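Section 4: Unpacking and repacking the carton

Read this section before you cut anything. The one-page leaflet that comes with most portable power stations says "remove from box" and leaves it there. I'm not convinced that's enough, having watched Jozef Mulder do it on the Pevivgate shop floor with a long blade and a lot of confidence.

What you need

Scissors or a short knife
A clear patch of floor, at least 700 mm in each direction
A marker
A second person, if the weight on the carton is more than you'd happily lift on your own

Benches are usually recommended. I'd use the floor. A carton that slides off a bench lands on a corner, and the corner is where the claim form starts.

4.1 Before opening

1. Check the outside for crushed corners, tears and stains. Photograph anything you don't like.
2. Compare the label on the carton with your packing slip. The picture printed on a carton isn't proof of the model. Makers reuse artwork across a range, and a silhouette tells you very little about capacity.
3. Write the delivery month on one side in marker. "May" will do.
4. Look for a second layer. Some cartons have an outer sleeve or an overlapping flap, and people slice straight through it thinking it's all one box.
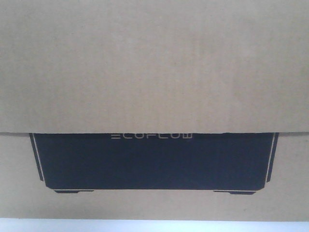
5. If there is a second layer, lift it or slide it off. Pull evenly from both sides. Don't put a knife into the seam.

CAUTION: Keep the blade set shallow. A deep cut can reach the unit, the cables or your other hand.

4.2 Taking the unit out

1. Cut the tape along the join only.
2. Fold the top flaps right back.
3. Take out the papers and any accessory box and put them somewhere you'll remember.
4. Lift the unit by its handles. If it has none, lay the carton on its side and slide the unit out. Tipping it upside down and shaking is popular and I can't recommend it.
5. Check the casing, sockets and vents in good light.

NOTE: If the casing is cracked, swollen or leaking, stop. Don't plug it in "just to see". Move away from it and ring the supplier.

4.3 Keeping the carton

You'll be told to keep all packaging forever. I doubt most households need to. Keep it until the return period is over, then decide. Marloes Van Hecke keeps every carton she's ever been sent and can no longer reach her hot water system.

1. Put the foam or moulded inserts back where they came from.
2. Refit the sleeve or upper flap so that the printing lines up.
3. Store it dry and off the concrete. Damp cardboard loses its strength well before it looks any different.
4. Don't stack anything heavy on an empty carton, whatever colour the arrows are.

CAUTION: Don't post a lithium battery in its original box on the assumption that the box makes it legal. Ask the carrier first and get the answer in writing.

For storing the power station itself, go to Section 5.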